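Notebook, gripper and arm comparison, sim kitchen
04/08/2020
Entered by Farah Kusuma. Lihua Luo ran the second block and I have put her notes in where she gave them to me.

Picking up from the last entry. The question is still whether we keep the parallel hand on the white arm for the kitchen set or go over to the Gernik fingers before we freeze the asset list. Chenxi Song wants an answer that doesn't depend on who tuned the controller, so both hands get the same controller this time, same gains, same approach speed, and no hand editing of waypoints between runs.

Scene is the marble counter kitchen with the sink at the left. Start pose loaded from Orcombe, checked against the saved joint values before the first run. Physics step unchanged. I did update the contact settings for the countertop because the old friction value was left over from the tabletop scene and was much too high. Anything slid across the counter before today should be treated as suspect. I've written that on the cover sheet for the earlier block too.

Objects: the small yellow cup, and the small block set for later. The cup is the one we care about. It gives trouble with the parallel hand when it comes in off center, and a tilt in the grasp shows up easily against the counter.

Block A, parallel hand, cup, 43 runs.
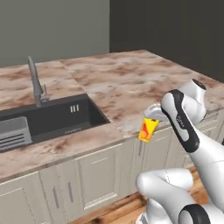 Controller was the Xu impedance version for the whole block. I scored a run as good if the cup was still held at the end of the transfer and the tilt was inside the limit we set in November. Held but over the limit is scored separately as "held, tilted". Dropped is dropped, wherever it ends up.

Result: 3 dropped, 13 held but tilted, the rest good. All the drops came on the wrist turn. The fingers close fine and the lift is clean, then the wrist starts to rotate before the arm has finished slowing down and the cup rolls in the grasp. Looking at the contact log, the force on one finger falls away first and the other pushes the cup over. Same pattern in the tilted runs, only less of it.

I tried one thing outside the block, not counted in the numbers. Added a short hold between the end of the lift and the start of the wrist turn. The tilt went down a lot. It costs time on every transfer, and Suqin Yan will object because her cycle numbers are already tight, but I think a hold is a fair thing to ask of the planner. It should be tried with both hands before anyone decides anything.

Arm clearance. The forearm comes in low toward the cabinet fronts when the base is at the near position. No contact reported in the log, but the margin was small enough that I would not want to run it on hardware with that base position. Moved the base back one notch after the block. The block was not rerun, so keep in mind that A was done at the near position and B was not. Lihua thinks this doesn't matter for the grasp and I mostly agree with her. It does change the elbow angle in the wrist turn, though, so I'm not ready to say it has no effect.

Cameras. Two views were recorded for the day. The view with the gooseneck faucet behind the sink is good for judging how the cup sits in the hand. The wider counter view is better for the approach, but the wrist gets in the way once the hand is low. In that view the tracker lost the object on several runs and the pose estimate jumped when it came back. I would not score tilt from it. If we only get to keep one view for the final set, keep the first and move the other higher and farther to the right.

Block B, Lihua's notes, lightly cleaned up:

"Loaded the same start file. First attempt failed on load because the finger joint names in the Gernik description don't match what the controller expects. Renamed in the description, did not touch the controller. Second load fine. Joint limits look right. Closing force looks too low by default, so I set it to match the parallel hand at the fingertip and not at the motor. That was a judgment call. If somebody wants it matched at the motor the whole block has to be done again.

"Ran the approach only at first, no closing, to see whether the fingers cleared the counter. They do, with the approach height raised a little. With the old height the lower finger touches the surface and the arm pushes against it until the impedance term gives up. No fault is raised when this happens. I think it should be. Put the hand back to parallel afterward for a reference approach at the new base position, so there is something to compare against." 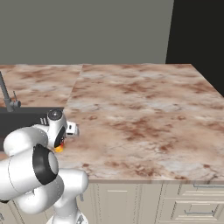
Reading time: 3 min

The reference approach came out close to what I had from Block A. Wrist path was smooth and the hand leveled out over the counter without hunting. Lihua then put the Gernik fingers back and ran a short set with the cup. She stopped it early, after the controller began to oscillate on closing. It looks like the gains are too stiff for the lighter fingers. We agreed at the start not to tune per hand, so she left them alone and closed out the block. No score entered for B.

This puts us in an awkward place. With identical gains the comparison is even on paper, but one of the hands can't be run properly. Talked it over with Chenxi by phone. Her view is that we should fix the bandwidth and let the gains follow from the finger mass, which would be the same rule for both hands. Anneli Mustonen has a script that does this for the Sendico arm and she thinks it will port over in an afternoon. I'd like to see the output before I believe the afternoon.

Other items.

The seam in the countertop is only in the visual mesh. I checked because a sliding object seemed to catch near it. The collision mesh is one flat piece, so the catch was the friction setting, as above.

Log timestamps for the wide view are 2 frames behind the joint log. Constant offset, corrected in the reader. Raw files left as they are.

To do:
Anneli to send the gain script.
Lihua to raise a fault on sustained surface contact.
Me: rerun Block A at the new base position, with and without the hold.
Suqin to say how much hold time she can live with.
Move the wide camera before any of it.

Data copied to the shared drive under today's folder. The Block A settings file is the one ending in "near".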